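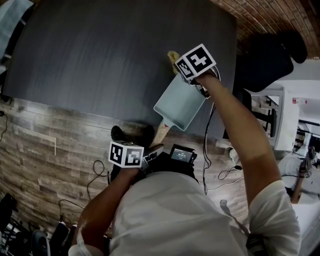 Re: how many demos before you stop and train?

fagerlund_fan
So I'm doing dustpan sweeping this month (table, not floor, the floor comes later and I'm already dreading it) and I'd like to hear where people draw the line. I've got 418 clean takes with the cubes on both hands. Plan was to go to 500, train, look at what breaks, then record more of whatever broke. Ximena thinks I should have trained at 100 and she may be right, but I had the table set up and I was on a roll! Anyway. What do you all do?

ximena_i
I do think that, yes. You have 418 takes of you sweeping the way you sweep. If there's something off in the tracking or the timestamps you've now got it 418 times. Train small, look at the ugly result, fix the pipeline, then go wild.

fagerlund_fan
The timestamps are fine, I check the clock readout at the start and end of every batch.

ximena_i
Start and end of the batch isn't the same as start and end of the take. We had a whole afternoon in May where the left hand drifted in the middle and was fine again by the end.

jozef_v
Going to disagree with Ximena a little. For pick and place, sure, train at 50 if you like. Sweeping is different, you've got a tool in one hand and stuff moving around that you aren't holding. My first model on wiping was so bad at low numbers that it told me nothing. It waved. I couldn't tell a pipeline bug from a hungry model. I went to 819 on that one and it only started to look like wiping somewhere past the halfway mark.

zoriana.h
819 of the same wipe though, or did you vary it?

jozef_v
Varied the start position and the thing being wiped. Same table, same cloth.

zoriana.h
That's my point. I'd take 22 takes each from a bunch of different people over 819 from one. You get used to the task and you start doing it really fast and sloppy, and the data gets narrower and narrower as you go. Look at your take 1 next to your take 400 some time, it's a little embarrassing. I found I'd stopped looking at the tray at all.

fagerlund_fan
Oh no. I just did this and you're right, my first ones take about twice as long. I hold the handle higher now too. So do I throw out the early ones or the late ones??

zoriana.h
Neither! Keep both, just tag them. If you need to drop something later you can.

gunvor_s
Can I ask a cable question since we're on cubes. I'm on the wired ones and I keep catching the right one when I reach across myself. I've tried running it up the arm and over the shoulder and I've tried letting it hang down past my body. Over the shoulder tugs. Hanging down is comfy but then it's on the floor and so are my feet.

jozef_v
Hanging down, with slack, and tape the slack to the floor behind you. When we did the kitchen tasks at Dulbridge we clipped it up and everybody's elbows went weird, you could see it in the playback. Nobody reaches naturally when something's pulling on their wrist.

gunvor_s
Tape is on the list, thanks. I've been stepping over mine like a horse.

elsa_r
Coming in on the side of the original plan — go to 500, it's only 82 more and you're warmed up. But change something for those 82. Swap the trash for something that behaves differently (we used dry rice, hated every minute, great data) and put it near the table edge for half of them. And do some bad ones on purpose where you miss and go back for it. If every take is a perfect sweep the thing has no clue what to do after a miss.

ximena_i
Agree on the misses. Still think train first, it costs you one night of compute and zero arm.

elsa_r
Depends whose compute! Ours is booked through Fenby and there's a queue, so a "quick look" is four days for me. I get why people with their own box say train early.

ximena_i
OK, that's fair. I've got my own box and I forget.

fagerlund_fan
Alright, here's where I landed. Training on the 418 tonight. While it runs I'll record 82 with misses and edge stuff, and I'm going to bug two other people to do 22 each. Will post the results even if it waves at me.

jozef_v
It will wave at you.

gunvor_s
Following for the waving.

Recent threads
Vastuvier export drops the last second of every take
Left hand or right hand for the pan? (poll)
Cube slipping on the back of the hand, strap ideas
How do you label a take where you dropped the tool
Wide-angle lens calibration, start to finish
Selling: spare charger, Dulbridge pickup only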